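Hanging paper for a living

3 July 2021

The woman who runs Kindow, a one-person wallpapering business, starts her day before six with coffee from the takeout window across from her storage unit. She has hung paper for most of her working life and still does every room herself.

"I drink half of it in the van and the other half is cold by the time the table is set up," she said. "That's breakfast."
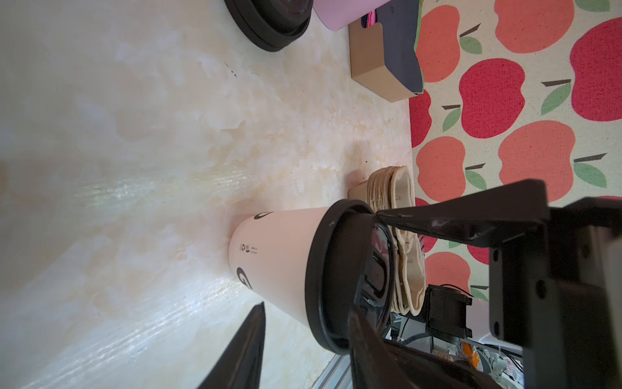

Takeout coffee in a paper cup with a black lid.

She learned the trade at Torkar, a painting firm where nobody else wanted the wallpaper jobs. Her first was a stairwell with a 4-inch lean from top to bottom. She hung it from the ceiling line and had to strip it all the next morning.

"I trusted the ceiling. You drop a plumb line and you trust that."

Work was slow for years. Then people started asking for patterns again, mostly for kitchens and powder rooms. Fruit is the big seller right now – lemons, pears, apples – and she has opinions about it.

"Big fruit is harder than small fruit. If a leaf is off by an eighth of an inch on a small print, fine. On a big apple everybody sees it. They'll be eating cereal and looking right at it." 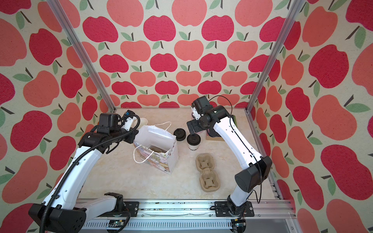

Apples in raspberry red and coral pink, with sage-green leaves.

She asks customers to order one more roll than the calculator tells them, all from the same batch. Last November a man bought his rolls from two stores and the reds did not match. She refused to hang it until he had exchanged them.

"He was mad at me for a week. Then he hired me for the hallway."

Her price starts at $400 for a small room with sound walls. Old paste is extra, and so are corners, which she calls the slow part of the job. She never wraps a full sheet around an inside corner. She cuts it a little past the turn and starts the next piece from a fresh plumb line, even if a bit of the pattern gets lost.

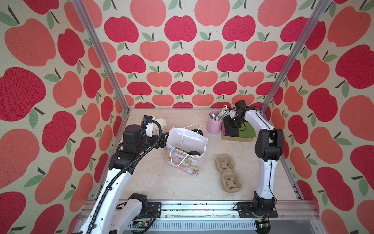 What she tells people doing it themselves

Prime the wall first, she said, and let the primer dry overnight. Buy a box of 100 blades and change them often. "People try to get through a whole room on one blade. It tears the paper and they blame the paper."

She also suggests starting behind the door, where the last seam usually ends up, and keeping a wet sponge and a dry rag in separate pockets.

Her next job is a dining room on Kellano Street. The owners have picked a stripe. She tried to talk them out of it.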